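Sernier to Help Residents Repair Old Wood Windows

September 29, 2021

The town of Sernier will start taking applications next month for a program that helps homeowners repair their original wood windows. The town council approved the program on a 9-3 vote after a public hearing that ran past 10 p.m.

The program will pay up to $400 per window toward labor and materials. Owners have to cover anything above that. Houses in the Grirkover district get first pick of the available slots, and the rest of the town can apply once those requests have been handled.

Yuzuki Miyazaki, the town's housing coordinator, told the council that her office sent out a survey in August and got 57 replies. Most came from people who said their windows were drafty, painted shut or both. Several had already gotten quotes for full replacement and decided they couldn't afford it.

"A lot of these folks like their windows fine," Miyazaki said. "They just want them to open in the summer and stay closed in the winter."

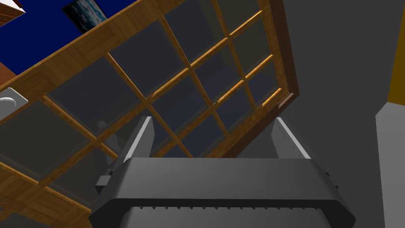 What the program covers

Approved work includes replacing broken glass and worn glazing putty, patching or splicing rotted wood, swapping out sash cords and adding weatherstripping. Storm windows are covered if they go on at the same time as a repair. Painting is covered on the window itself but not on the siding or trim around it.

Vinyl replacement windows are not covered. Neither is work that was finished before an application is approved. Owners who have already hired someone should call the housing office before the job starts.

Lead paint was the main topic at the hearing. Many of the houses in Grirkover were built before 1978, and the town will require contractors on those jobs to be certified in lead-safe work. Two residents asked whether they could do the repairs themselves and be paid back for materials. Miyazaki said the first round is limited to hired contractors — the council may look at the question again in the spring.

The three members who voted no said they supported the idea but wanted the money spread over two budget years. One of them also asked for an income limit. The final version doesn't have one, although applicants will be asked to report household income so the town can see who is using the program.

How to apply

Forms will be available at the town office on Sasaki Street and at the Rokar branch library. Applicants need proof of ownership, a written estimate from a contractor and one photo of each window they want repaired. Landlords may apply for rental units if the tenant signs the form too.

The housing office will review forms in the order they come in. Work must be finished within six months of approval, and an inspector will visit before the town sends payment.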